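The bed sheet is a hard thing to write about because most people have already made up their minds about it. They bought the set that was on sale, it fit the mattress, and it stays there until it wears through. At Fandden, a linen shop with 998 sheets on its shelves, that is the customer who walks in most often, usually with a torn corner in a bag.

The shop opened in a former shoe store and still has the low benches. Customers sit on them and hold swatches. The staff hand over percale first, then sateen, then a washed linen, and they leave people alone for a few minutes. Few ask about thread count once they have felt all of them, although it is the first question at the door.

Thread count is the number of threads in a square inch of cloth, lengthwise and crosswise added together. A plain percale at 400 feels crisp and tightly woven. Numbers far above that often come from counting each strand of a twisted yarn separately, and the cloth can end up heavy and warm. Fandden prints the count on its labels in small type, under the fiber and the weave. 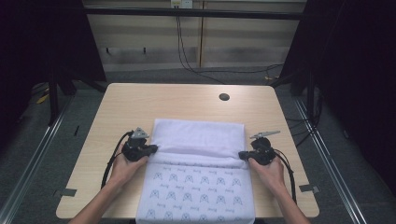

*White cloth with a thin-lined print, folded on a tabletop.*

Prints are a separate business. The shop buys most of its patterned cotton from Detell, a mill that stopped making solid colors when the cheaper mills took that trade. Its oldest pattern still in production is number 2063, a small leaf on a white ground. It sells in spring and again in August, when parents are packing for college dorms.

A print has to survive the wash. Pigment prints sit on top of the cloth and can feel stiff at first, then fade along the folds. Reactive dyes bond with the cotton and stay soft, but they cost more and need a lot of rinsing at the mill. A quick check is to turn the sheet over - if the back is nearly blank and the front feels slightly rubbery, it is probably pigment.

Washing does more damage than sleeping. Warm water is enough for most cotton, and half the usual detergent will do. Chong, the laundry two doors down, takes in sheets from 4 small hotels and uses no fabric softener on any of them. Softener coats the fibers and makes them shed water, and a hotel sheet has to dry fast.

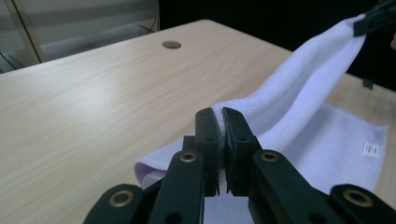 *A wood-grain table with a small round cable hole near the far edge.*

Folding needs a flat surface longer than most people have at home. A dining table works, or the bed itself. Fitted sheets go corner into corner, then in thirds, and the result will still be a little lumpy. Ladidine, which makes storage chests for linens, advises refolding on different lines twice a year so the creases don't weaken the cloth. Old cotton tends to split on a crease before it splits anywhere else.

When a sheet does split, the middle usually goes first. The old repair was to cut it down the center and sew the outer edges together, which put the strong cloth where the sleeper lies. Fandden will do this on Tuesday mornings for the price of the thread. The seam takes a week or so to get used to.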